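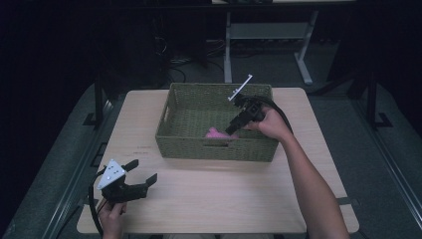 About the Cletcombe Mill Archive

The Cletcombe Mill Archive looks after the records of the Cletcombe cotton mill and the people who worked there as children. We are a small independent archive and reading room, open to anyone with an interest in child labor, the Poor Law or family history.

The core of the collection is 563 apprentice indentures, most of them signed before 1840. With them are wage books, the surgeon's accounts, and 62 letters from parish overseers who wanted to know how their children were getting on, or who wanted to send more. The letters were found in a solicitor's office and bought by our founder, Lajos Halász, who had been tracing one family through the mill.

Chi-keung Shek runs the reading room and answers inquiries. Siu-fong Kao is our cataloger. Her name index covers the indentures in full and the wage books up to volume 51 — the later volumes can still be searched by hand. Vicente Iturra gives our school talks, which deal with working hours, diet, schooling and runaways.

Visits are by appointment. Please send us the surname and, if you have it, the home parish. Spellings vary a good deal in the indentures, so include any you have come across. Copies can be ordered by mail. The reading room is closed for the whole of July.

Page last updated 11/4/20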